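Boren: kit de teleoperação para ensinar tarefas domésticas a um robô de dois braços

Comprei o kit Boren em janeiro, para gravar demonstrações de dobrar e arrumar roupa. Já tinha trabalhado com o Grendex, que é mais antigo e mais barato, e vou comparar os dois ao longo do texto. Paguei do meu bolso e não tenho ligação com a marca.

O que vem na caixa: duas luvas de comando, um par de pedais, o módulo de ligação, os cabos e uma licença do programa de gravação, chamado Nusumel. Os braços e as mãos não estão incluídos. O suporte para prender as luvas a uma cadeira é vendido à parte e faz falta, porque depois de uma hora com os braços no ar a qualidade das demonstrações cai muito.

A montagem levou uma tarde. O manual está traduzido, mas a parte da calibração ficou em inglês e tem um erro: manda fechar o punho antes de ligar o módulo, quando é preciso fazê-lo depois. Perdi bastante tempo com isso. Com a ordem certa, a calibração das duas mãos faz-se em 7 minutos. No Grendex demorava mais e tinha de ser repetida sempre que se trocava de operador.

No comando propriamente dito, a resposta é boa. O atraso entre o movimento da luva e o da mão do robô nota-se nos gestos rápidos e quase desaparece nos lentos. Com roupa trabalha-se devagar de qualquer maneira. O pedal esquerdo congela os dois braços e permite reposicionar as mãos do operador sem mexer nas do robô. Uso-o constantemente. O pedal direito marca o início e o fim de cada episódio e é demasiado sensível; cortei várias gravações a meio por encostar o pé.

Os tecidos são o teste mais difícil para este tipo de equipamento. As luvas não devolvem força, só uma vibração fraca na ponta dos dedos, e não se sente se a mão agarrou uma camada ou duas. É preciso confiar nas câmaras. A da cabeça serve para aproximar os braços e a do pulso para o momento de agarrar.
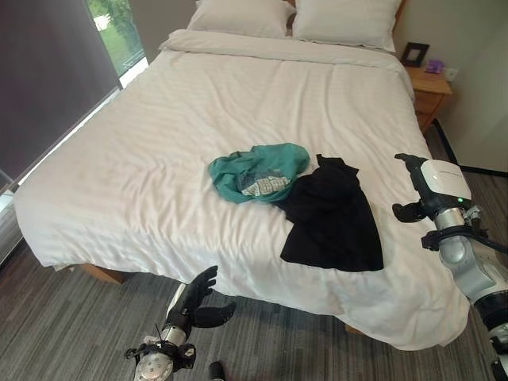
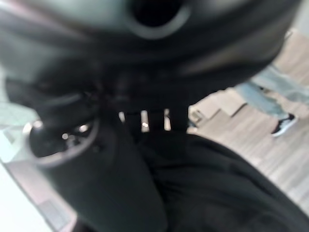 As peças pretas são as piores. Contra um fundo claro vê-se bem o contorno, mas as dobras por dentro perdem-se, e o operador acaba por puxar pelo sítio errado. Melhorei um pouco o resultado subindo a exposição da câmara do pulso no Nusumel, à custa de queimar tudo o que está atrás. O ajuste automático não ajuda, oscila a cada movimento. Gostava que o programa guardasse um perfil por câmara, coisa que o Grendex já fazia.

Quanto ao ritmo, gravei 300 episódios no primeiro mês, dos quais aproveitei a maior parte. Os rejeitados foram quase todos culpa minha, por hesitar a meio do gesto. Quem vai ensinar um robô por comando remoto deve treinar primeiro sem gravar: as hesitações ficam nos dados e o modelo aprende-as. O Nusumel tem uma função para aparar pausas, mas às vezes corta também os momentos em que o braço espera de propósito.

Experimentei ainda o modo de ensino manual, em que se desliga a resistência dos motores e se leva o braço com a própria mão. Para um gesto único, como pousar uma peça num canto da cama, é mais rápido do que as luvas. Para dobrar não serve, porque uma pessoa só não consegue guiar os dois braços e ainda abrir e fechar os dedos. Além disso, as mãos de quem ensina aparecem nas imagens gravadas.

A exportação dos dados funciona sem conversões e o formato está documentado. O apoio técnico, prestado pela Agarwal, respondeu-me duas vezes, uma depressa e outra ao fim de 9 dias.

O kit custou-me cerca de 700 euros, sem o suporte. Para quem só quer pegar em objetos rígidos, o Grendex chega e sobra. Para roupa e outros materiais moles compensa a diferença, sobretudo pelo pedal de congelar e pela calibração rápida.

Pontos a favor: calibração, pedal esquerdo, exportação.
Pontos contra: pedal direito, falta de retorno de força, exposição das câmaras, suporte vendido à parte.

Nota: 7 em 10.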